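Flulby Allotment and Orchard Association

# Minutes of the water supply meeting, 3 January 2025

Held in the Skalleck Road hall, 2 pm.

**Present:** Ismail Nasr (chair), plot holders from the upper and lower sections, one representative of Briller (pipework contractor).

**Apologies:** received from the orchard group and from the tenant of plot 11.

## 1. Minutes of the previous meeting

Agreed as a correct record, with one amendment. Under item 4, "lower standpipe" should read "middle standpipe". The chair signed the corrected copy.

Matters arising: the padlock on the pump housing has been replaced. Keys are held by the section stewards. The request for a second noticeboard was carried forward again, as no price had been obtained.

## 2. Condition of the main supply pipe

The Briller representative reported on the inspection of the pipe between the road meter and the upper section. The pipe is black polyethylene laid in two periods. The older length runs under the hedge line and has compression joints which weep when the pressure rises overnight. The newer length is sound.

Isolating each section in turn showed that the loss lies between the meter and the first stop valve. With every tap on the site closed, the meter continued to turn. With the stop valve also closed, it turned at the same rate.

Two options were put to the meeting:

- Option A: dig out and remake the joints on the older length, leaving the pipe in place.
- Option B: abandon the older length and lay a new pipe along the inside of the track, with a drain-down point at the lowest part.

Option A is cheaper at the outset. The contractor would not guarantee the pipe between the joints, which has been crushed slightly by roots in at least one place. Option B was quoted at £4000 including backfill and excluding any work to the track surface.

A member asked whether the trench could be dug by plot holders to reduce the cost. The contractor had no objection provided the depth was kept to the specified figure throughout and the trench was left open for inspection. It was noted that a similar arrangement in the orchard had left a shallow section near the gate, which froze.

**Resolved:** to proceed with Option B, trench to be dug by the contractor. Carried, with one abstention.

**Action:** chair to confirm the order in writing and ask for a start date outside the main planting period.

## 3. Storage tanks

The orchard tank holds 2000 litres and is filled from the packing shed roof. It ran dry in August and was not full again until well into the autumn. The gutter on the north side of the shed discharges to the ground and could be joined to the downpipe on the other side with a short length of fall pipe.

The Prasertsri tank by the lower gate, named after the family that gave it, has a cracked outlet fitting. The body of the tank is good. The replacement fitting is a standard thread and can be bought locally. The tank must be emptied first, and members on the lower section asked for notice.

There was discussion of whether a further tank should be bought for the upper section. The ground there slopes and a level base would be needed. Slabs are available from the dismantled shed on plot 11. Views differed on whether the tank should stand beside the track, where it could be filled by hose from the main, or behind the compost bays, where it would be shaded and less prone to green growth. No decision was reached.

**Resolved:** to join the north gutter to the orchard tank and to replace the outlet fitting on the Prasertsri tank.

**Action:** lower section steward to post notice of the emptying at both gates.

## 4. Hosepipe rules

The present rule permits hand-held hoses only. Several members reported sprinklers left running unattended on the upper section. The chair read out the wording in the tenancy agreement, which refers to "hoses under the control of the tenant" and does not mention sprinklers or drip lines.

It was argued that drip lines use less water than a hose and should be allowed. Against this, a drip line connected to a shared standpipe prevents others from using it. A split connector was suggested. The contractor advised that any fixed connection to the main would need a double check valve to prevent backflow.

**Resolved:** that sprinklers be expressly prohibited; that drip lines be permitted from water butts only; that the wording be revised and put to the annual meeting.

## 5. Juice pressing and bottle store

The orchard group's written report was taken as read. The pasteuriser was cleaned and drained before the frost. Pressing was held up on one day by low water pressure, and washing had to be finished by bucket. The group asks that the new pipe include a separate branch to the shed with its own stop valve. The contractor said this could be added at the tee by the track and would be priced separately.

Returned bottles are to be rinsed and free of labels before they are brought to the shed. Bottles with chipped necks will be refused. Crates must not be stacked in front of the stop valve. Members were reminded that crates borrowed from the store should be entered in the book.

**Action:** contractor to price the branch. Orchard group to mark the area to be kept clear.

## 6. Winter shut-off

The supply was turned off at the road and the standpipes left open. The middle standpipe did not drain fully and has been lagged. The supply will be restored when the stewards agree that the risk of hard frost has passed, and after the new pipe has been pressure tested if the work is complete by then.

It was asked that meter readings be taken at shut-off and again at turn-on, and entered in the log with the name of the person reading. Agreed.

## 7. Any other business

The surface of the track at the Skalleck Road end is breaking up. Repair is to wait until the trench has been filled and has settled.

A member asked whether the pump could be serviced at the same time as the pipe is laid. Briller does not service that make. The chair will seek another firm.

## 8. Next meeting

To be called by the chair once the start date for the pipe is known. The meeting closed at 4 pm.

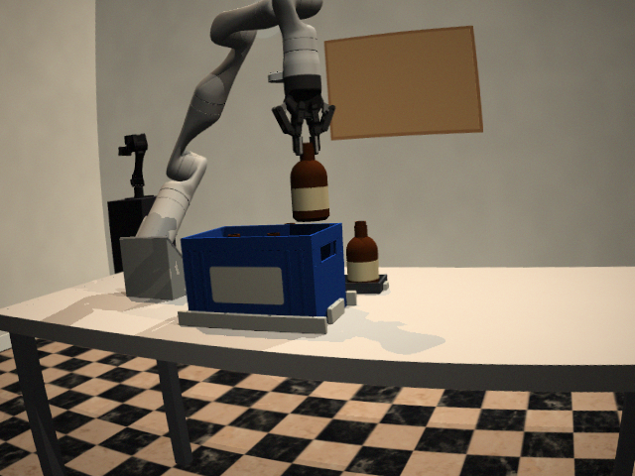
*Item 5: brown bottle and blue plastic crate.*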